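A Tabletop, a White Stand and a Very Good Sphere

Welcome to the small gallery! I keep one page for each object or surface that has held my attention for longer than it probably should have, and this one has been on my list since February. It belongs to a light wood table and to the white stand that sits on it. Regular readers will know I have a weakness for pale wood (the Caltow bench pages are still the longest thing on this site, and I'm still adding to them), so it won't shock anyone that the tabletop gets a picture nearly to itself.

A quick word on how these pages work, for anyone new. I put up only a few pictures at a time and I write underneath them. Sometimes it's a line or two, and sometimes I get carried away and it's a good deal more. You can read it all or skip straight to the pictures. Both are fine with me!

The wood first, then.
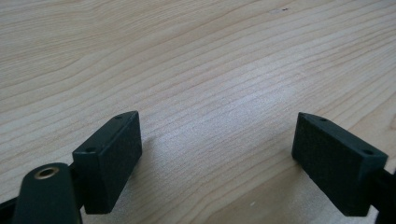

Words and picture choices by the keeper of the Stotosov Gallery Pages
Editor, tables and small objects

Look at that grain! Fine, close lines running on a gentle diagonal, tan against cream, and every so often a few of them bend and come together in a shallow arc. I love the upper left best. The lines there do the thing I always hope for in a pale surface, where you follow one with your eye and lose it among its neighbors and have to start over.

The light does nice work too. Toward the middle and the right it softens the pattern until it's almost faded, and then down in the lower right corner the color warms up again. A smooth finish will do that, and I've come to enjoy it. When I started these pages I was forever annoyed by shine on tables – I wanted every line sharp from corner to corner. Now I think a bit of glow tells you as much about a surface as the grain does.

And there's a tiny dark speck up near the top edge, just right of center. I have grown very attached to the speck.

The dark green finger pads at the bottom make a lovely color against the blond wood, by the way. Green and pale wood is one of my favorite pairings anywhere. I painted a set of shelves in nearly that shade after finishing the Akgül pages, and if I had another wall I would do it again. There's one small touch of brass down there as well, a little gold-colored ring around a dark center, and it's the sort of detail I'll happily enlarge a picture to look at.

A reader wrote in last month to ask how I pick surfaces for the site. I wish I had a grand system. Mostly I go by whether I'd want to put my elbows on it and drink a cup of coffee. This one passes easily. Pale wood makes a room feel like morning to me, even at four in the afternoon, and it's a patient background for nearly anything you set down on it. Dark tables are handsome, but they do argue with what's on top of them.

White on pale wood is harder than it sounds. Put a cream bowl on a blond table and the two can melt into each other until you can hardly find the rim. What saves it is shape. A strong, simple outline will hold up against wood grain all day long, and that brings me to the stand.

It's such a satisfying piece. An upright cylindrical post with a rounded cap, one small peg sticking out to the side, and a flat base that I can only compare to a keyhole or a paddle (I went back and forth on this for an entire lunch and I'm keeping both). The post is over toward one side of the base and the big sphere has the other, so the tall thin part and the wide round part each get their own territory. I could look at that balance for a long time.

The sphere is my favorite, no contest. It's hollow and glossy, with a slightly see-through look to it, and through the round opening you can make out something gray and metallic lying at a slant across the inside. I like an object that lets you peek in! Just behind it there's a small round hole in the tabletop, a dark dot that sits there like a period.

Don't miss the corners of the table either. They're rounded, and it suits everything else going on up top: the cap, the base, the sphere, the opening in it. So many curves in one place, and then the straight black jaws coming in from the left and the right, held in a pair of hands, for contrast. 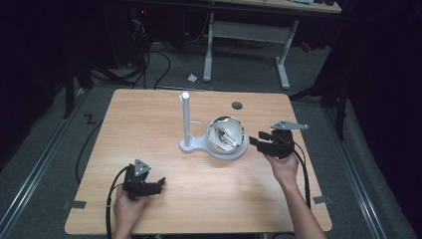

Notes from the Gallery Desk

The Cirex pages passed 2,000 views this winter, which made me very happy, as they're mostly about drawer pulls. Thank you to everyone who keeps sending them to friends.

I've also started re-sorting the old pages by color. Pale wood now has its own shelf with 11 pages on it, and this one makes the newest. White objects come next, and after that I'd like to tackle gray, which I have neglected badly. If you own a plain gray thing that you're fond of, write and tell me about it. Long letters are welcome, and so are short ones with a picture attached.

Recent galleries

Cirex: Drawer Pulls, Part 3
The Caltow Benches
Akgül Green: Shelves and Boxes
Round Things on Flat Things
Table Corners, Sharp and Soft
Morning Light on Pale Wood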